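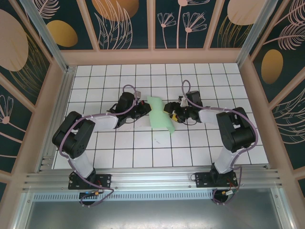
■ 双腕での布操作:模倣学習の追試メモ

2026年9月24日(木)

薄緑の小さな布を二本の腕で扱うタスクについて、方策の学習条件を変えて比較した。以前Mirkiaと呼んでいた構成の続きにあたる。データは遠隔操作による200エピソード。5月の時点では100だったので、倍にした。

観測は固定カメラと手首カメラの画像、および両腕の関節角。行動は目標関節角のチャンクで出力する。 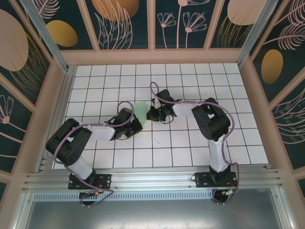
比較したのはチャンク長と、手首画像の有無の2点。布がタイルに平らに置かれた状態では、固定カメラだけだと指先と布の高さの差が画像にほとんど出ない。手首画像を外した条件の失敗は、把持前の下降量の不足に集中した。
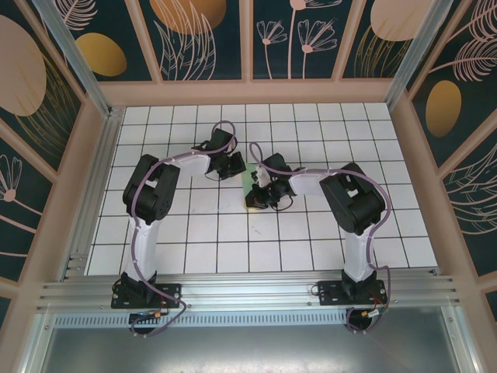

左右の役割が入れ替わる配置では、チャンクを長くすると両腕が同時に近づき、途中で止まる例が増えた。短くすると停止は減るが、動作が細かく振動する。時間方向の平均化を入れ、重みは新しい予測側に寄せた。検証用に切り出した2,464フレームで見る限り、予測誤差の差は小さい。誤差の値だけでは実機の挙動を判別できない。
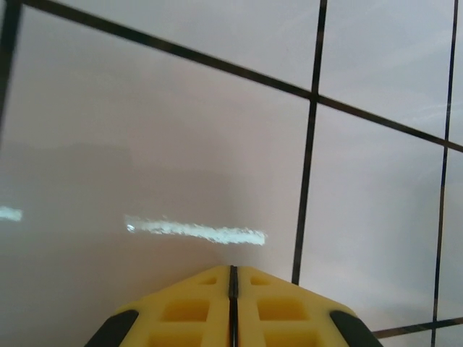 Amber Whitlock

次は手首画像の露出を固定して学習し直す。タイルの反射で白く飛ぶ領域があり、指先付近の特徴量に影響している可能性がある。設定ファイルの差分は次の記事に載せる。

シェア 2 コメント 0

© Amber Whitlock ページの先頭へ戻る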